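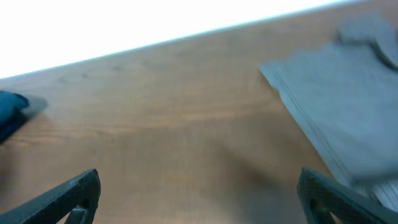

Gray cloth, folded, at the right side of the table.

Sep 1, 2023
Posted by the ticket owner, Cosodska folding room

Status: open, still annoying

Okay, reopening this one. The folded stacks keep coming out the wrong size for the shelf bins, and I said back in July that I'd fixed it (I had not fixed it). We have 200 garments to fold for the Bermúdez order and I'd love for them to go in the bins without me sitting on them first.

What happens: I fold a pair of pants, it looks great on the table, I slide it into a Stusell bin and the waistband end sticks up like a little ramp. By the time there are a few pairs in there the whole pile leans over and the top one slides off the back of the shelf. T-shirts and towels are fine! It's only pants, and it's worst with the heavier cotton ones.

What I checked first: the bins. I swapped one for a spare from the Jaltum shelf and got the same lean, so I'm taking the bins off the suspect list. I also tried folding on the floor mat for an afternoon, which did nothing for the pile and plenty to my knees. Back to the wooden table.

Next I looked at where the bulk is. There's a lot going on at the back of a waistband once you start paying attention to it: the band is doubled over and topstitched, then you've got belt loops stitched on top of that, and then the pocket with its own double stitching right underneath. I'd been folding in half and then in thirds from the hem, and every time the band ended up rolled over on itself at the top.

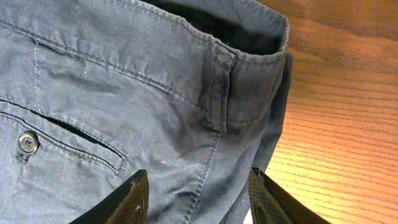 Gray cotton pair, back waistband with belt loop and welt pocket.

So I tried going the other way, with the waistband laid flat first and the legs brought up to it. Better, but now I had a new problem, and I'm pretty sure it's the real one. The legs twist. If they aren't straight before the first fold, you end up with a rope of fabric through the middle, and no amount of patting makes that lie flat (I patted a lot).

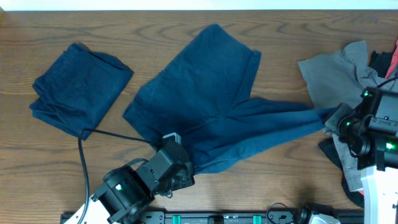 Steps I'm using now

1. Lay the pants out with the waistband away from you. Pull the seat square.
2. Straighten the legs all the way to the hem before folding anything. If they're bunched, shake them out and start over.
3. One leg over the other, seams together. Tuck in the point at the crotch.
4. Hem up to just short of the waistband, so the thick part stays a single layer.
5. Fold in half once more and press down with your forearm.

I ran 15 pairs this way and the lean is mostly gone. Two of them still puffed up at one corner, both the stretchy kind, so I'm putting those in their own bin for now.

The flat stuff I'm leaving alone. A folded edge that comes out straight
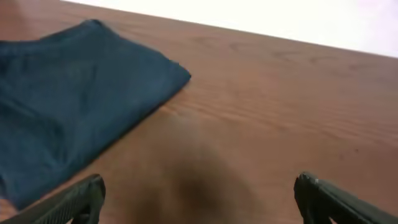

on the first try doesn't need me messing with it, and the tops have been stacking fine the whole time. I do turn every other one around so the thick edges don't all pile up on the same side, and I'd like to try that with the pants too once I get through the navy ones.

Leaving the ticket open until the Bermúdez order is binned. If anybody has a trick for the stretchy ones, add it below, please!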